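Flat folding (knitwear)

From Stullow, the household encyclopedia

Flat folding is the usual way of putting away jumpers, cardigans and other knitted tops so they don't hang from the shoulders. Done on a table, a bed or an ironing board, whatever is wide enough. Also called table folding, or in older household books "laying by". Not the same as rolling (see Rolling) or the shop fold, which uses a board.

Contents
Background
Surface
Laying out
The fold
Ribs and cables
Variants
Storage
See also
Notes

Background

Knitted cloth is made of loops and the loops give. Hang a heavy jumper for a season and the shoulders go to points, the body gets longer, the sleeves too. Woven shirts mostly don't do this, hence shirts on hangers and jumpers in drawers. Hand-written laundry guides have the advice long before the printed ones do. The first full printed account in English is usually given as Octavio Ayala's Cupboards and Drawers, 16 pages, stapled, no pictures. Print run of 3,000, most of them given away with drawer liners. Ayala folds everything in thirds and is quite stern about it.

Surface

A table is best for height, saves the back. Needs to be clean and dry, wiped down or covered. Cloth covers grip the wool a little, so a sleeve stays where it is put; bare varnish lets it slide. Quilted covers grip most. Round tables are fine for the body of a jumper but the sleeves may run towards the rim and droop over, in which case fold one arm in before dealing with the other. Chairs pushed back or moved off. They tend to end up holding the next things in the pile anyway.

Laying out

Front up or front down, both are found. Front down gives the neater finish, as the neckline ends up on top when the thing is turned over. Front up is easier to learn on because the neck and the middle line are there to work from. Either way:

Neck at the far side, hem nearest the folder.
Sleeves straight out from the shoulder, or angled down a bit.
Smooth with flat hands from the middle outwards. No pulling.
Cuffs opened out, not tucked under.

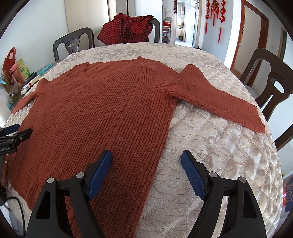 V-necks want a bit more care than crew necks. The point of the V should sit on the middle line of the body and if it has wandered to one side the whole fold comes out crooked. Some folders do the neck first for this reason and leave the hem till last. Hernán Inga (see Notes) does it the other way round and says it makes no odds.

The fold

The standard fold has 3 stages.

First, one side of the body is brought in towards the middle with its sleeve, and the sleeve is turned back down so it lies along the body. Second, same again on the other side. The two edges may meet or overlap slightly, overlap is better on thin knits. Third, the hem is brought up to the neck, once for a deep shelf, twice for a drawer.

Thick cuffs make a lump at the bottom corner. Turn the sleeve back a little higher up so the two cuffs don't land on top of each other.

Ribs and cables

Ribbed knits shrink in sideways when left alone and will look a size too small on the table. This is normal. Folds should run with the ribs where possible, as a crease across ribbing shows more and takes longer to drop out. A cable down the centre front is left unfolded lengthways, which the standard fold does anyway. Chunky cables need a looser third stage, otherwise the fold springs open agian.

Variants

Thirds (Ayala). Body folded in three lengthways, then in three again. Small and thick.
Pacheco fold. Sleeves crossed over the chest first, body after. Quick. Leaves a bulge in the middle.
Envelope. Hem tucked into the neck end, stands up on its own in a drawer. Hard on the ribbing at the hem, not advised for long storage.
Half fold. Down the middle, sleeve on sleeve, then up. Mostly children's sizes.

Storage

Heaviest at the bottom. Stacks above five or six begin to lean. Winter knits generally go away in June in cooler parts, earlier elsewhere, and should be clean first as moths go for worn wool. Refolding halfway through the summer along different lines stops the creases setting. Cedar or lavender is commonly added, evidence for either is mixed.

See also

Blocking; Drying flat; Drawer dividers; Moths (clothes); Rolling

Notes

1. Inga, H., "Hem first or neck first", Fivton Home Papers, no. 3.
2. Ayala's booklet is undated. The copy used here has a different cover from the one listed elswhere, text appears the same.
3. Variants section needs a source for the envelope fold.

Page last changed April 28, 2021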